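Grotamus Tenants' Service › Updates › Threads
Updates Threads Repairs Your tenancy Contact
Tuesday, July 27, 2021
Posted by Ľudovít Vávra, Resident Correspondence, Grotamus Tenants' Service

1/ This thread sets out what tenants should keep, for how long, and how to dispose of the rest. We receive more enquiries on household papers than on any other subject except parking, and the answers have not been gathered in one place before.

2/ It applies to tenants in Han House and Evel Court. Leaseholders have separate obligations under their leases and should refer to those first.

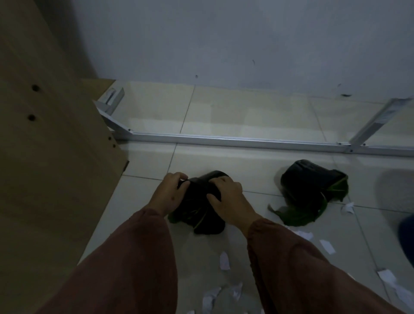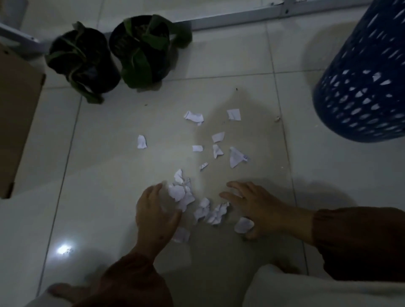
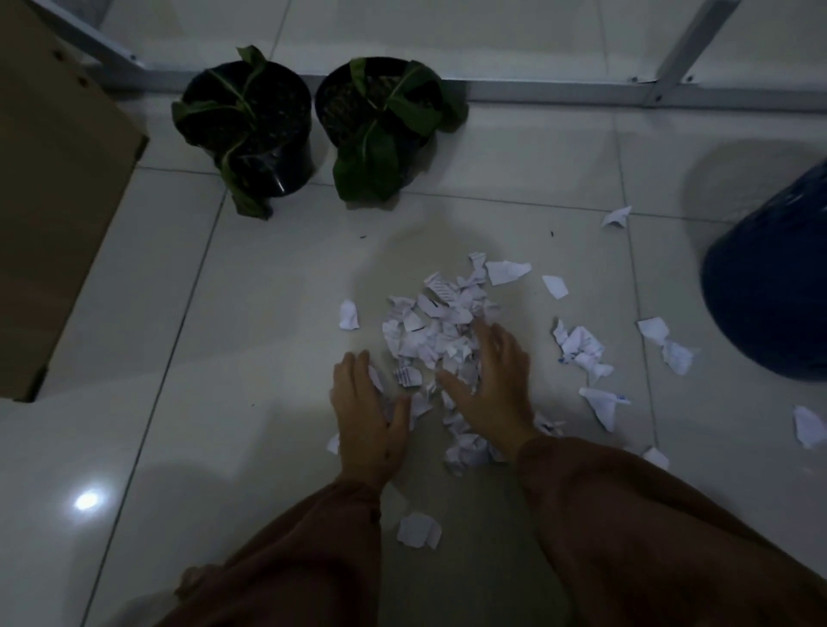
Work at floor level, and torn paper on the tiles.

3/ Tenancy agreement. Please keep your signed copy for the whole of your tenancy and until the deposit has been returned in full. If you have signed more than one agreement for the same flat, keep every version. The older terms are sometimes needed to settle a question about an earlier period.

4/ Inventory. The inventory signed when you moved in should be kept with the agreement. Any notes you added by hand form part of the record. Where our copy and yours differ, we will look at both before reaching a decision.

5/ Rent statements. We issue these every February. Check yours against your bank records when it arrives and tell us of any difference in writing. Statements that have been checked and agreed may be disposed of once the following year's statement has also been agreed.

6/ Rent increase letters are a separate matter. These should be kept for as long as you live in the flat. They show the date from which a new rent applied, and the yearly statement does not repeat that date.

7/ Repairs. Keep the reference number given when you report a fault, together with any letter or message that follows. Once the repair has been completed and you are satisfied with it, the papers may go. If the same fault returns, quote the earlier reference if you still have it. We can trace the job by address, though it takes longer.

8/ Meter readings. We advise noting your reading on the day you move in, on the day you move out, and on any day your supplier changes. The note should give the date and the full reading, including any noughts at the front. Photographs are accepted.

9/ Correspondence from Zodix, our heating contractor. Service records left by the engineer belong with the boiler and should remain in the pocket inside the cupboard door. Please do not remove them, even when they appear to be out of date. Appointment letters may be disposed of after the visit.

10/ Insurance. The building is insured by the landlord. Your own belongings are not covered by that policy. If you hold contents insurance, keep the current schedule and the receipts for larger items. The excess on the building policy is £500 and is met by the landlord, except where damage was caused deliberately by a tenant or visitor.

11/ Tenants have asked whether we accept scanned copies. We do, with two exceptions: a deed signed by a witness, and a notice ending a tenancy. In both cases we need to see the paper original. A scan should show the whole page, including the reverse if anything is written on it.

12/ Disposal. Anything that carries your name together with an account number, a date of birth or a signature should be destroyed before it is put out. Tearing by hand is acceptable for ordinary letters. Tear across the line of print as well as along it, and see that account numbers do not survive on a single piece.

13/ Shredded and torn paper is not accepted loose in the blue recycling bins. Small pieces blow about the yard during collection and cannot be sorted at the depot. Please place them in a paper bag or an envelope, folded closed.

14/ A confidential waste sack may be requested from the office. Sacks are free for the first 2 in any year, after which there is a charge of £2 each. Please fill them no further than the printed line. Staples and paper clips may be left in. Plastic wallets and ring binders must be taken out.

15/ Full sacks should be handed in at the office during opening hours. They must not be left on the landings or in the bin store, where they are liable to be opened or taken with the general refuse.

16/ Post for former tenants. Please do not open, tear up or bin it. Mark the envelope "no longer at this address" and return it to any postbox. Letters for a former tenant of Evel Court may also be passed to the office, where we hold forwarding addresses for those who left one.

17/ Requests for copies. If you have lost a document that we issued, we can supply another within 20 working days. Requests should be made in writing and give your full name, flat number and the type of document. We cannot supply copies over the telephone, or to a relative without your signed permission.

18/ Replies to this thread are read on weekdays. Please do not post your address, rent account number or any picture of a letter in a reply. Questions about a particular tenancy should be sent through the Contact page.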